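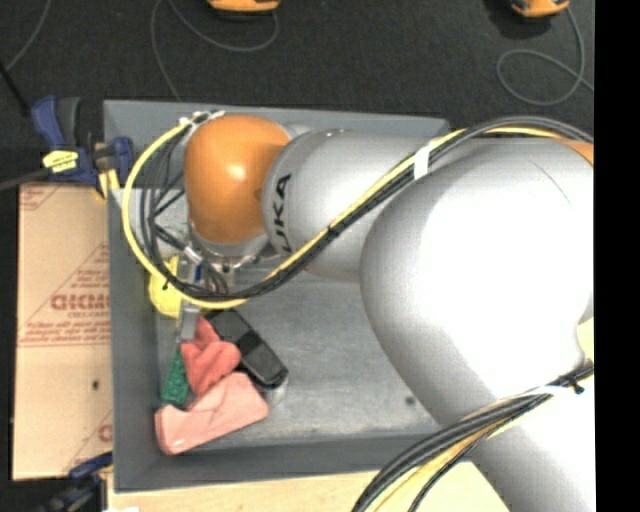 Notes for the soup talk, Ballimness food history evening, November 11, 2018

Start slow. They will still be finding chairs.

Opening: canned soup was the first meal most of our grandparents ate that had a label on it. Wait for the nods. Last time there were two, so don't wait long.

Part 1. Before the can. Stockpots, bones, the rule about never throwing out an onion end. Read the Lozano boarding house menu from October — barley soup, then barley soup, then "soup." Let them have that one.

Part 2. Skinari opens its cannery with 3 flavors, and one of them is turnip. Sells over 900 cans the first month, almost none of them turnip. The company kept making it for years. I have a theory (the owner's mother) and no evidence, so say "theory" out loud.

Skip the salt section if we started late. We will have started late.

Part 3. The label wars. Rernonex puts a cow on its tomato soup. Letters to the paper. Read the short letter, the long one has a poem in it.

Ask: who here has a can at home older than their car? Hands. Move on quickly, somebody always wants to describe it.

Close with the 50 cent coupon and how people framed it — my aunt's is still in her hallway, unredeemed.

Questions. If asked whether homemade is better, say yes and drink some water. Tasting table is at the back, turnip on the left.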